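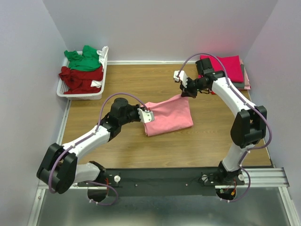

木目のテーブルで、ピンクの服をたたんでいるところ。左奥の白いかごには、緑やえんじ色の洗濯物がまだ入っています。

Tシャツをためない、机の上のたたみ方
2019-04-21

こんにちは。桜もだいぶ散って、うちではそろそろ半袖を出したりしまったりの、落ち着かない季節になりました。朝は長袖、昼は半袖、夜になったらまた上に何か羽織って、という具合ですから、洗濯かごの中身がとにかく増えるのですよね。今日は、以前から何度かお便りをいただいていた「Tシャツのたたみ方」について、少し長くなりますが書いてみようと思います。お茶でも飲みながら、のんびりお付き合いください。

まずは場所のこと
わたしは長いこと、床に座って洗濯物をたたんでいました。テレビを見ながらできるのはいいのですが、終わって立ち上がるときに腰が「うっ」となるのです。それで、思いきってテーブルの上でたたむことにしたら、これが本当に楽でした！ 立ったままでも、椅子に座ってでもかまいません。ひじが軽く曲がるくらいの高さだと、肩に力が入らずにすみます。
たたむ前に、テーブルはさっと乾拭きをしておきます。夕食のあとのテーブルには、見えないお醤油の点々がよく隠れていますので、ここだけはどうぞ念入りに。木のテーブルなら、布がほどよくすべってくれて、しわを伸ばすのにも都合がいいですよ。

かごは奥の隅に
洗濯かごは足もとに置く方が多いと思うのですが、わたしはテーブルの奥、隅のほうにのせてしまいます。かがまなくてすみますし、手前がまるまる作業場所になります。かごは穴のあいた、風の通るものが好みです。少し湿り気が残っていたときも、こもりにくい気がします。
かごから出すのは、一枚ずつ。全部ひっくり返して山にしたくなる気持ちはよくわかるのですけれど（昔のわたしがそうでした）、山にすると下のほうの服にしわがついて、結局あとで手間が増えます。それに、山を見ただけで疲れてしまうでしょう。袖がほかの服にからんでいるときは、引っぱらずに、いったん上の一枚をよけてから取り出してくださいね。

両手で端をつまんで
さて、肝心のたたみ方です。Tシャツを前身ごろが下になるように広げたら、左右の端を両手でそっとつまみ、軽く横に引いて張らせます。ぎゅっと引っぱると襟ぐりや裾が伸びますから、布がたるまなくなったな、というところで止めます。そのまま静かにテーブルへ下ろし、手のひらで真ん中から外へなでます。アイロンをかけるほどでもない普段着なら、これで十分きれいになります。
次に、肩幅の真ん中あたりを目安に、片側を内側へ折ります。袖は折り返して、身ごろからはみ出さないように。反対側も同じようにして、縦に長い四角にします。ここで裾の角がそろっていないと、あとでどうしても斜めになりますので、角をつまんでちょっと持ち上げ、置き直してあげてください。このひと手間が、わたしはけっこう好きです。
あとは裾から襟に向かって半分に折り、引き出しの深さに合わせてもう一度半分、または三つ折りに。やわらかい生地のものは立てるとくたっとしやすいので、うちでは少し小さめの三つ折りにしています。

色の濃いものと白いもの
かごの中に色の濃いものと白いものが一緒に入っている日は、乾き具合を先に確かめます。濃い色の、とくに新しい服が生乾きのまま白い布にくっついていると、色が移ることがあるからです。縫い目と脇の下をさわって、ひんやりしていたらもう少し干しておきましょう。白いタオルや布巾は先に抜いて、別にたたんでしまうと安心です。

引き出しのしまい方
うちの引き出しは内側の奥行きが330ミリ、仕切りに使っている箱の高さが156ミリです。この箱に、輪になったほうを上にして立てて並べています。上に重ねていくと、どうしても下の服が忘れられてしまいますね。ぎゅうぎゅうに詰めず、手がすっと入るすき間、うちでは50ミリほしいところなので、そこに服がはみ出してきたら見直しの合図にしています。
たたんだものを戻すときは、手前からではなく奥から入れます。そうすると手前の服ばかり着てしまうということがなくなって、気に入りの一枚だけが先にくたびれるのも防げます。

お便りから
読者のShanthi Mridhaさんから、「子どものTシャツは小さすぎて、同じようにたたむと倒れてしまいます」というお便りをいただきました。ありがとうございます。小さいものは、縦長に折ったあとで半分に一回だけ折って、二枚を重ねて一緒に立ててみてください。それでも倒れるようなら、箱のほうを浅いものに替えるのが早いと思います。空き箱のふたを切ったものでも、なかなか役に立ちますよ。
厚手のトレーナーについても、いくつか質問が届いています。こちらは6月に入って、冬物をすっかりしまい終えたころに、保管のしかたと合わせて書くつもりです。

追記：かごの底に残りがちな靴下は、いちばん先に拾ってペアにしておくと、片方を捜しまわらずにすみます。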